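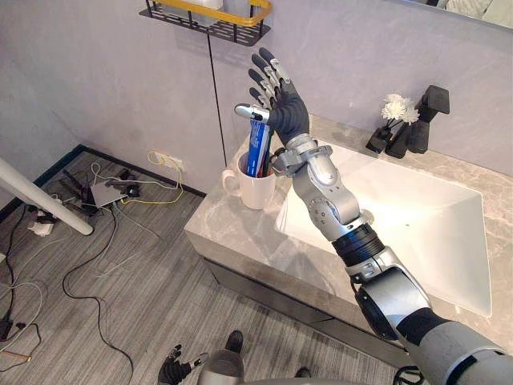
16/08/2024, bathroom bay, right arm stall, second go at it

Writing this up before the weekend while I still remember which log is which.

Short version: the right arm froze partway through the toothpaste task again. Fingers open, hand up, no motion, no fault on the panel. The stop button worked, and that is the only part of the chain I'm prepared to vouch for today. The status page said "task running" the whole time. I'd like to know what it thinks running means.

We did 8 attempts. Two of them stalled. The rest finished, or at least the planner marked them finished, and I have my doubts about one of those too (see further down).

What the stall looks like from the logs: the arm gets to its pre-grasp pose, the hand opens, and then the wrist command stream goes quiet. The joint controllers hold the last position, as they should. The planner keeps waiting for a "settled" flag that never comes. There is supposed to be a timeout on that wait. I found it in the config, set to 3 seconds, and the stall went on for more than 2 minutes before I hit the stop. So either the timeout isn't being read or something resets it. My money is on a reset. Every heartbeat from the hand looks like it restarts the timer, and the hand was sending heartbeats happily all through.

The Kustell people say this is a cable problem. They said that in April as well, about a different joint. I swapped the wrist lead after the first stall and it stalled again on the new one, which doesn't rule out a cable but does make me less keen to keep buying them. I also don't see how a bad cable drops only the command side and leaves the heartbeats perfectly clean. If anyone at Ferthorpe has seen that happen I'd be glad to read the log. Until then I'm treating it as software.

Prokum's release notes for the current build say "improved stall recovery". No details. I rolled the spare controller back to the previous build and ran it on the bench with recorded input, and the timeout fired there as expected. One bench run with canned data is thin evidence, so I'm not claiming a regression yet. It's still more evidence than the release notes offer.

About the attempt I don't trust: the planner logged a successful grasp, but finger current never rose above its idle level. If the fingers had closed on a tube there should be a bump. I think it closed on air and called it a win. The success check compares finger position only, with no look at current, so it would pass. That makes me wonder how many of the good results on the Vergara sheet are the same thing. Not going back through all of those tonight, but somebody should before that number goes on a slide.

Safety side, since this is the part that matters if you're working in there:

- A stalled arm is still powered. It's holding torque. Don't reach past it to move the mug or anything else on the counter.
- "Task running" on the status page tells you nothing about whether it's about to move. When I restarted the command stream on the first stall, the arm picked up the old goal and went for it. I was clear of it. I would not have been if I'd gone in to look at the wrist first.
- Stop button, then main power, then hands. In that order, every time.
- The floor on the left side is cable all the way along. If you need to back out in a hurry, go right.

That second point is the real finding as far as I'm concerned. A stale goal should be thrown away after a stall, full stop. I've filed it separately as a safety item and asked for it to block further runs. I expect to be told it's an edge case. Two in 8 is a funny sort of edge.

To do:

1. Log the timer value itself, so we can see whether heartbeats reset it or I'm making that up.
2. Run the old build on the real arm, same task, same counter, same mug position.
3. Add a current check to the grasp success test. Threshold to be worked out from the good runs, if we can agree which ones are good.
4. Clear goals on any stop or stall - needs a change on the planner side, not ours.
5. Put the old wrist lead on the tester. I don't believe it's the lead, but Kustell will ask.

Bay is locked out until item 4 has at least a temporary fix. Tag is on the main switch. Please don't take it off for a quick demo.

Logs are in the shared folder under today's runs. The two stalls are marked. The suspicious grasp is marked with a question mark.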